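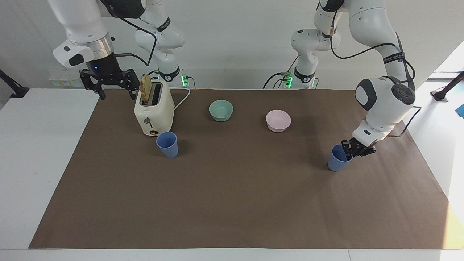 Home Reviews Writing Tools Workshops Archive Contact
Search this site Enter keywords Go

Review: Clirkari 2, a drafting program for novelists

Clirkari is a desktop program for long fiction. It stores a manuscript as a set of scenes, each with its own notes, and compiles them into one file for an agent or a printer. I used version 2 for the whole second draft of a novel: 636 manuscript pages, 70 scenes, three points of view. Before that I had written in Benach, and some comparison is unavoidable.

Setup

Import accepts plain text, RTF and the usual word processor format. Scene breaks are read from a marker you choose. Mine was a centered pound sign, and the program found every one except two that had a trailing space. Italics came through. Comments did not, and the manual doesn't mention this. Export your comments separately first.

Drafting

The editor is plain and fast. Typing lag appeared only when I opened the full manuscript as one scroll, and it went away in single-scene view. The daily target counts net words, so a morning of cutting shows as a negative number. My target was 900 words a day and I found the net figure discouraging in revision. There is a setting for gross words under Session, not under Targets where I looked for it.

Each scene carries four fields by default: viewpoint, place, story date and status. You can add more. I added one for what the viewpoint character believes at the end of the scene, and sorting on that column turned up a chapter in which my narrator knew about the letter before she had read it. Benach can hold the same information but cannot sort by it.

Timeline

The timeline is the weakest part. It places scenes by story date and handles flashbacks well enough, but a scene that spans a gap — a winter passed over in one paragraph — has to be entered as a single point. Zoom has three fixed levels. On the widest, scene titles overlap and can't be read.

Compile

Standard manuscript format is correct out of the box: header, page number, first-line indent, chapter starts a third of the way down. Changing anything means editing a template in a small window that does not resize. The Itberg template pack replaces these with better ones and costs extra. I bought it and use one of its layouts.

Backups

Automatic, on close, to a folder you name. The default keeps the last five. Raise that number. Snapshots of single scenes are separate and have no limit. A snapshot can be compared with the current text side by side, with changes marked by word — the Jaiswal plug-in for Benach marks only whole paragraphs.

Verdict

Recommended for anyone past a first draft with more than one viewpoint to track. For short stories, or anything under 2000 words, it is more program than the work needs. The trial runs a month and opens every feature except compile.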